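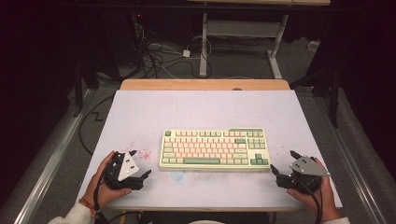 Anneli Lindqvist

I stopped using my phone for personal email in April. I still write to people, but I do it sitting down at a desk, usually after supper, with a keyboard in front of me.

The reason was my old neighbor Gopinath Salian, who moved to Plekby two years ago. He writes long letters by email, up to 300 words on what he is growing and what the bus costs now. I had been answering them in line at the store. "Great tomatoes!" does not answer a person who has told you how his brother is doing after surgery.

So I made a list of everyone I owed a proper reply. It had 30 names on it, and a few went back to before I changed jobs. I decided on one letter an evening, and no apology longer than a sentence. Long apologies make the other person do the work of forgiving you, and then they have to write back about that too.

Most people answered. Kwesi Asamoah sent four pages on his move out of Aryee and asked if I still had his bread pan. I do. One address bounced. Two people have not written back, and I am leaving that alone.

Some things I have settled on. I read the old message twice before I start. I answer the questions first, then give my own news. I don't save drafts - if it isn't finished by bedtime it goes out short. I type with the browser closed, in a plain text window, and paste it over at the end.

The list is down to six names now. Gopinath's latest came yesterday and it is mostly about gutters. I am going to answer it tonight, and I have a question for him about ours.

Posted 06/01/2019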